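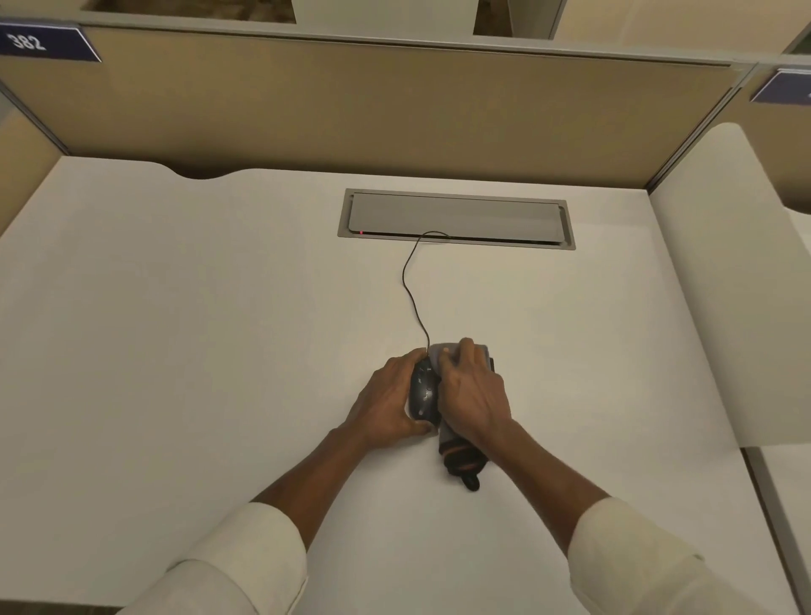 Harriet Ferreira wants to know where dust comes from when the windows have been shut all week and no one has brought any in. She says it gets on everything in her room, even the things on the top shelf that she never touches.

The short answer is that dust comes from lots of places, and some of it is made indoors.

What is dust?

Dust is the name for any solid bits that are small enough to float in the air for a while. There is no single thing called dust. If you could sort a pinch of it under a microscope you would find threads from clothes and carpets, tiny flakes of skin, hairs, crumbs, soil, pollen, bits of paper and sometimes parts of dead insects. Two rooms in the same house can have quite different dust. A bedroom usually has more fluff from sheets and blankets. A hallway has more soil, because that is where people walk in with their shoes on.

Some of it is you

The outside layer of your skin is made of dead cells. They drop off all the time, and new ones grow underneath to replace them. You can't feel it happening. The flakes are too small to see one by one, but they collect on pillows, on chairs and on anything that gets handled a lot, such as keyboards and door handles. They stick there more easily because skin also leaves a little oil behind.

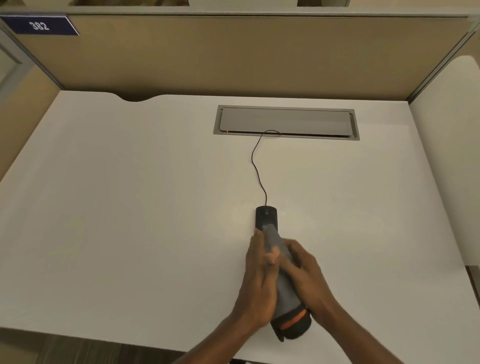

Two hands at work on a white desk.

Some of it has come a long way

Not all dust starts at home. Wind picks up fine soil from fields and sand from deserts. Dust from the Sahara sometimes reaches Britain, and when it rains the drops leave reddish-brown spots on cars and windows. Smoke from fires and salt from sea spray can travel on the wind too. In May there is plenty of grass and tree pollen about, and that ends up indoors as well.

Why does it float?

Everything is pulled down by gravity, and dust is no different. But a speck of dust is so light that the air slows it down a great deal. A warm radiator, a closing door or a person walking past is enough to push it back up again. The largest bits settle in minutes. The smallest can stay up for hours.

You can see this when the sun shines through a gap in the curtains. The dust was there before, but the bright light bounces off each speck and shows it up.
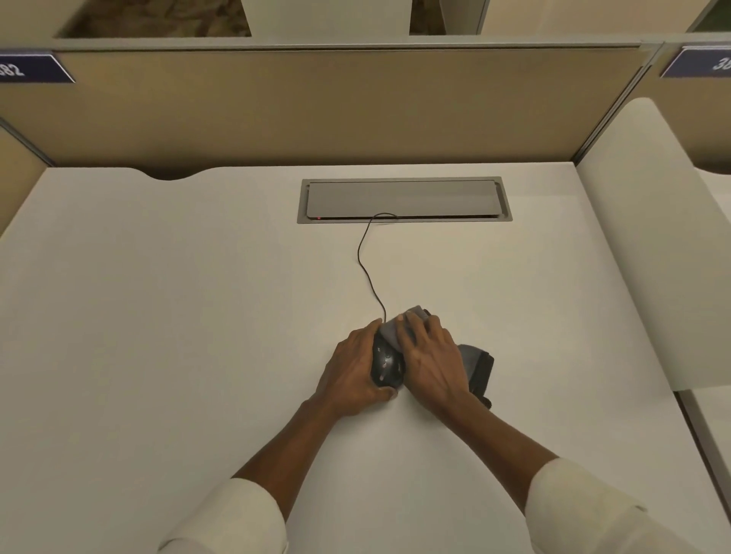
When the air is still, the specks come down and rest on whatever is underneath them. Shelves, desks and the tops of wardrobes collect the most. Walls collect much less. Screens can pull dust towards them if they have static electricity on them, the same force that makes a balloon stick to a jumper.

Why do we use a cloth?

A feather duster can knock dust back into the air, where it floats and then settles again. A slightly damp cloth holds on to it, so it can be rinsed away. Always ask a grown-up before you clean anything that plugs in.

Try it yourself

Stick a strip of clear tape, sticky side up, on a piece of black card. Leave it on a shelf for 10 days. Put a second one in a closed drawer. Look at both with a magnifying glass and draw what you find.

Words to know

Pollen: a fine powder made by plants.
Static electricity: an electric charge that builds up on the surface of something.
Microscope: a tool that makes very small things look bigger.

Written by Yareli Esquivel. Last checked 6 January 2020.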